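News from the Silex robotics club

The new term began for us with more members than chairs, so thank you to everybody who brought a stool from home. We are now meeting from 7 in the evening, one hour later than before, because several members come directly from work and they were always missing the beginning. The door on the street side is locked at this hour. Please ring the bell marked Fanetti, which is the old name of the workshop, and somebody will come down.

Our subject until January is grasping. Last year we worked almost only with wheels and line following, and many of you asked for something with more hands in it. We have chosen food for the first exercises. Fruit and vegetables are cheap, each piece has its own shape, and a bad grip leaves a mark which everybody can see and discuss. With wooden blocks one does not learn so much, as a block forgives nearly everything.

The exercise is done in pairs, with hand-held grippers. One member takes an object and holds it above the table, the partner takes a different one, and then they compare. How far must the fingers open? Where should the pads touch? A round fruit wants to be taken at its widest part, with one pad exactly opposite the other. If you are a little too high, it slips down, and if you are too low, it climbs out of the fingers like a piece of soap. A long object is another question, as it likes to turn around the point where you hold it.

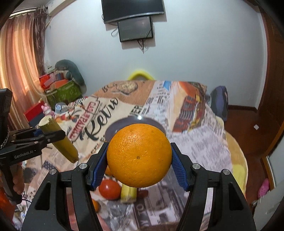
Orange in one gripper, sugar cane in the other. The tomato is still on the table.

The tomato has become our examination, in a friendly sense. Most beginners squeeze too strongly, and it took me three evenings before mine stayed whole. Now we ask each pair to begin with the orange, which has a good thick skin, and to go to the tomato only when both partners feel sure of their hand. Banana pieces are permitted but please do not leave them on the cloth after the session. We had small flies in October, and the smell stayed for longer than the flies.

Each pair also keeps a notebook. Up to now we have 434 grips written down, with the object, the place of the contact and a short remark. Some remarks are very useful ("better from the side, the stem is in the way") and some are only "good" or "not good". Please write one full sentence if you can. In the spring we would like to use these notes when we prepare our entry for the Lefèvre Cup, and "not good" will not help us very much then.

About the Cup: the category we have chosen is called Rundent, and it is for clubs which enter for the first time. A team may have up to 9 members. The task is to sort mixed objects into trays without damage, and the list of objects is given only on the morning itself. We have places for 7 more people in the team, and you do not need to know programming to join. We need also people who can draw, repair cables, or write our report in clear English. I am doing the last one at the moment and I would be glad of help.

For the next meetings please bring one fruit or vegetable which you think is difficult. Nothing already cut, please, and nothing with a strong smell. Aubergines we have enough.

The membership fee stays the same as last year. It can be paid in the tin beside the door.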